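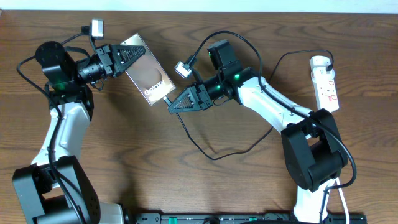
Re: [pradeo-users] Queue workers losing messages after the upgrade

March 8, 2024

Hello all, and thank you for the very clear write-up, which saved me a good deal of guessing. Quoting the part I mean to answer:

> We moved our Pradeo brokers to the new release and kept the old
> worker images for now. Since then a batch of 3051 messages ends
> with 187 of them in the dead letter queue. No errors in the worker
> logs. Smaller batches go through fine. Is there a setting we missed,
> or do the workers have to be upgraded at the same time?

We had very nearly the same trouble at Wundalska last June, and I remember how maddening it was to stare at those clean logs. The old workers will talk to the new broker, so you don't need to rush that part. What changed is the acknowledgment timeout. It used to be counted from the moment a worker picked up a message, and now it's counted from the moment the broker hands over the whole prefetch block. If your prefetch is large, the messages at the back of the block have expired before anyone gets to them.

Our prefetch was 650, left over from the days when we ran everything on one big machine - I'm a little embarrassed by how long it sat there. We brought it down to 20 and the dead letters stopped that same afternoon. You lose a bit of throughput, but on our cluster it was hard to see on the graphs.

If you use the Lachance plugin for scheduling, please check its own config file too, as it keeps a separate prefetch value and will happily ignore the one you set on the broker. Ticket 893 in the tracker has a patch for that, though I haven't tried it myself.

You can replay the dead letters with the usual requeue command once the new value is in place. Do a handful first and see how they go.

Do write back and let us know, and good luck with it!

Warm regards,
the Stondivport packages maintainer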